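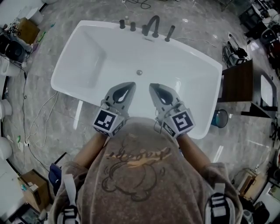 Vol. 2, p. 623

Print | E-mail

Freestanding bathtub

A freestanding bathtub is a bathing vessel finished on all sides and placed on the floor without a surrounding wall or deck. It may be oval, round or rectangular. The interior commonly slopes toward a drain set near the middle, so that a bather may recline at either end.

Fixtures are mounted on the wall, on the floor or on the rim. Rim-mounted sets, such as the row of dark gray knobs, arched spout and hand shower on the white tub shown, require a rim wide enough to carry them. An overflow opening on the inner wall limits the water level.

Most models are made of acrylic, enameled steel, cast iron or stone composite. A filled tub places a heavy load on a small area, and floors in older houses may need to be strengthened. Tile is a usual floor covering. Makers advise a soft cloth and mild soap for glossy surfaces, with the drain cleaned separately.

Related articles
Bathroom
Drain
Faucet
Overflow
Tile

Home | Index | Previous | Next | Top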